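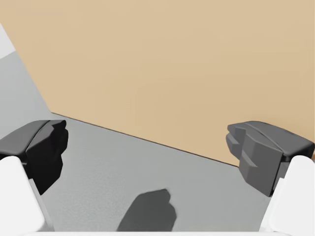 Wrist camera policy does well in sim, stops short of the wall on every run once the shadow is changed

Posted by Deepak Sengar

I am trying to reproduce a result from the Skatham group on visual approach with a wrist camera only. The claim is that a small policy trained on rendered images can bring an open two-finger gripper down to the floor beside a vertical surface and hold a set distance from it, with no depth sensor and no fixed camera.

My setup: simulated arm, light grey floor, one large tan panel, nothing to pick up. Input is the wrist view plus joint angles. Training data is 761 scripted approaches with the panel angle, panel position and start pose randomised. The light comes from above and is the same in every run. Target stand-off is 15 mm from the panel to the nearer finger.

With that light, the policy reaches the target band in almost all of the 100 test runs. I then moved the light to one side and changed nothing else. Now the arm slows early and stops well short of the panel. If I turn shadows off altogether it does the opposite and keeps going until there is contact.

My reading is that the network is using the gripper's own shadow on the floor as a height and distance cue, and mostly ignoring the seam where the panel meets the floor. The paper doesn't mention shadows. Its method section says only that "lighting was held constant", and I can't find a test with lighting varied.

Is there a standard way to confirm this before I regenerate the whole set? And if it is the shadow, should I remove it or randomise it?

Posted by Gora

Your reading is plausible, but two light conditions are not enough to show it. Moving the light changes the shading on the fingers and the panel as well as the shadow. You need to separate them.

What I would run, using the checkpoint you already have:

Render each test view in passes so the shadow is its own layer. Most renderers will give you this. Then composite the shadow back at a fixed offset, with everything else unchanged, and record the commanded velocity at each offset. Do not step the arm. You want the response to a single view, otherwise errors build up along the path and you can't tell what caused what.

Do the same for the seam. Shift the panel edge a few pixels in the composite while the shadow stays where it is. If the velocity barely changes with the seam and changes a lot with the shadow, you have your answer and a plot to go with it.

Mask the fingers as a control. They sit in the same place in every view as long as the opening is fixed, so masking them should do very little. If it does a lot, the policy is reading something off the finger shading and the shadow is only part of the problem.

On removal versus randomising – randomise. A policy trained with no shadows will meet one on the real floor and you have no idea what it will do. Vary light direction, softness and strength per run, and keep a small share of runs with shadows off. Expect the error to go up a little under your original light. The shadow is a valid cue when the light is fixed, so you are taking away information the network was entitled to use.

Also check how your scripted approaches end. If they all slow down at the same height, then height and stand-off are tied together in the data and the network can't learn them separately whatever the lighting is. I would fix that before touching the renderer.

Posted by Shukla

just add a depth camera, then you don't need any of this

Posted by Zaltbridge

A depth camera doesn't answer what was asked, which was about a method that uses colour images only. Many depth sensors also have a minimum range, and at 15 mm you would be inside it.

One addition to Gora's post. Report the result per seed. I ran a similar approach task with 4 seeds and they did not agree: two followed the shadow closely, one followed the seam, and one was mixed. All of them scored the same on the default test set. If you had trained only the third one you would have concluded that shadows don't matter. Same code, same data, different starting weights.

I would also vary the panel colour. A single tan panel against a grey floor is an easy boundary to find, and if the network still prefers the shadow under those conditions that is worth stating in the write-up. With a grey panel I would expect the preference to get stronger, but I haven't tested it.

Posted by Deepak Sengar

Checked the scripts. The approaches do all slow at the same height, so that gets fixed first. I will run the shadow and seam offsets on the old checkpoint in the meantime and post the curves, with more than one seed.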